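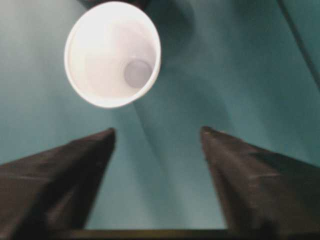
Equipment planning for robotic handling cells

Home | Topics | Planning and Cost | Glossary | Index

We use cookies to remember your reading preferences. By continuing to use this site you accept our cookie notice.

Equipment planning for robotic handling cells is the process by which an organization decides what to buy, in what order, and with what money, when it sets up a small workstation in which a robot arm picks up and moves light objects. The term covers the arm itself, the gripper, cameras, the work surface, safety equipment, spare parts, and the test objects used to prove that the station does its job. It is usually treated as a branch of capital planning, although a good share of the cost of a small cell falls on the operating budget.

Scope

A handling cell is the smallest unit that can be bought, installed, and accepted on its own. In common use it has one or two arms, a fixed table, and a single power and network connection. Larger systems, such as conveyor lines and storage halls, are planned by other methods and are not covered in this article.

Planning documents normally divide the cell into three groups of goods. Durable goods are items expected to last the full service period, among them the arm, its controller, and the table frame. Wearing goods are replaced on a schedule and include finger coverings, cables, and table coverings. Consumables are used up in daily work. Cups, cartons, tape, and cleaning cloths belong to this last group. The division matters to the accounts department, which will in most cases allow only durable goods to be charged to a capital line.

Statement of need

The first document in the file is the statement of need. It names the objects to be handled, their size and weight, the rate at which they must be moved, and the condition in which they must arrive. A statement that names only a class of object ("light containers") is considered incomplete. Thin-walled goods and rigid goods of the same size place different demands on a gripper, and a supplier who has been told only the outer dimensions will quote for the easier of the two.

The statement should also record the surface on which the objects will stand and the lighting of the room. Both affect the choice of camera. White objects on a dark or strongly colored surface are easy to separate by image. Black or glossy objects are harder, and a purchaser who must handle both should say so at this stage, before quotations are invited.

Cost categories

Arm and controller. The arm is the largest single purchase. Its price depends on reach, payload, and repeatability. Buyers of light-duty cells often specify more payload than they need, on the ground that the cell may later be given heavier work. The practice is defensible where a second use has already been approved, and wasteful otherwise.

Gripper. Two-finger grippers are the usual choice for mixed light goods. The price of the basic unit is modest, but the fingers are frequently modified after delivery. Wrapping, tape, and textured pads are added to the contact surfaces to suit the goods at hand. These materials cost little per piece. The labor of fitting them does not, and it should be entered as a separate line.

Cameras. A cell may have a fixed camera above the table, a small camera at the wrist, or both. The wrist camera gives a close view of the fingers and of the object between them. It is also exposed to knocks, and one spare is normally ordered with the first unit. Brackets and cables are often missing from the supplier's quotation and should be asked for by name.

Work surface. The table must be firm, level, and of even color.
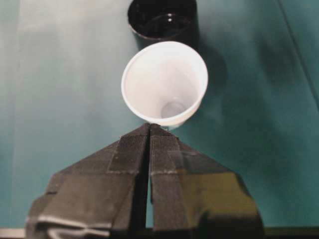

Matte finishes are preferred to polished ones, which throw reflections into the camera. Where a covering is laid over the table, the budget should allow for a replacement covering of the same color from the same batch. A change of shade midway through a test program can make earlier and later results hard to compare.

Test objects. A stock of plain containers, including cups of different colors, is kept for trials and for acceptance. They are cheap and easily forgotten. The Sosten guide to small cells, a reference in use among regional purchasers, recommends an opening stock of 64 pieces of each type, stored in a closed box and issued only for testing.

Installation and training. Suppliers quote these items in different ways. Some include two visits in the purchase price and others charge by the hour. Quotations cannot be compared until both have been put on the same footing.

Budgeting methods

Two methods are in general use. In the itemized method, each article is listed with a quantity and a unit price, and a reserve is added at the end. In the staged method, the purchaser releases money in steps, each tied to a result. The first stage pays for a bench trial with a loaned or rented arm, the second for the durable goods, and the third for wearing goods and spares once actual rates of wear are known.

The staged method is slower and requires more paperwork. It suits organizations that have not owned a cell before. Its main weakness is that prices may change between stages, and the purchase contract should fix them for the whole period where the supplier will agree to it.

Quantities of wearing goods are best taken from records. In the Devura program, which operated a light handling cell at its Dustton site, finger coverings were inspected after every 802 cycles and replaced as required. The first budget had assumed one set per quarter. The record showed 13 sets used in the first year, and the operating line was revised in December to match. Purchasers without records of their own may borrow figures from a similar installation, but the goods handled must be of the same kind for the comparison to be of any use.

Selection of suppliers

Quotations are invited from at least three suppliers where the value of the purchase permits. The invitation should carry the full statement of need, the acceptance test, and the form in which prices are to be given. Delivery times for arms and for grippers are often different, and a gripper that arrives two months after the arm leaves the station idle while its warranty runs. The Väisänen schedule, a planning form named for the workshop that first issued it, places the start of every warranty on the day of acceptance in order to avoid this problem. Not all suppliers will sign it.

Purchasers should ask in writing whether the gripper can be serviced on site, whether fingers are sold singly or in pairs, and how long parts will remain available after the model is withdrawn.

Acceptance testing

Acceptance is the point at which the purchaser agrees that the goods meet the order. The test is written before the order is placed and attached to it. A typical test for light containers requires the arm to approach, grip, lift, tilt, and set down each test object without marking it. At Dustton the test called for 763 completed moves with no container crushed or dropped. Final payment was held until the signed record had been received.

A common fault in acceptance tests is the use of a single object type placed alone on the table. Working conditions usually include other objects close by, and the test should include them as well. Empty containers should be tested even where the cell will mostly handle full ones, as they tip more easily and deform under less force.

Renewal and disposal

Durable goods are written down over the service period set by the organization's own rules. A review at the midpoint of that period is advised. It compares actual spending on wearing goods with the budget and decides whether the gripper, which commonly ages faster than the arm, should be replaced early. Arms with a complete service record keep a fair resale value. Table frames are generally kept and reused in the next installation.

See also: Capital planning; End-of-arm tooling; Spare parts inventory; Acceptance test

Last reviewed 2020-10-29

Contact the editors | Copyright and terms of use | Back to top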